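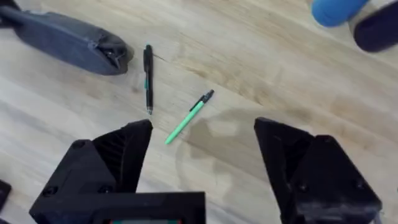 How do you get a pale water ring out of a bare wooden table?

Start with the mildest thing you have. Rub the ring with a paste of baking soda and water, going with the grain, then wipe it off with a clean damp cloth and let the wood dry overnight. A lot of rings fade at this stage.

If the mark is still there in the morning, sprinkle plain table salt over it (Morton is fine) and work it in with half a lemon. Leave it for 15 minutes, wipe, dry. Lemon can lighten the wood, so try it underneath the tabletop first.

Gray or brown blotches that have sunk into the grain usually need sanding. Use 100 grit by hand on a small block and keep to the direction of the boards. Go over it again with 300. Sand a little past the edge of the stain or you will end up with a dip you can feel when you write. Vacuum the dust and wipe with a dry cloth. Two thin coats of hardwax oil will slow down the next spill. I use Draltine, but any clear one sold for tabletops will do.

Ink is a separate problem. Ballpoint comes off oiled wood with a little rubbing alcohol on a cotton swab. Dab it and keep turning the swab, or the ink spreads. On bare wood some of it will stay until you sand.
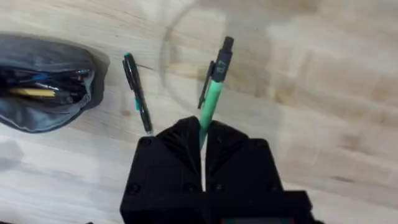

Most ink marks on a table come from pens left lying around with the tip out. Click them shut and put them in the case before dinner — a soft zippered one takes up less room than a jar and doesn't tip over. Go through it every August or so. Scribble with each pen on scrap paper and throw out the dry ones. Pencils should go in point down if the case has a lining you care about, with a cap or a bit of folded card over the lead.

Wash a fabric case by hand in cool water with a drop of dish soap. Leave it open to dry.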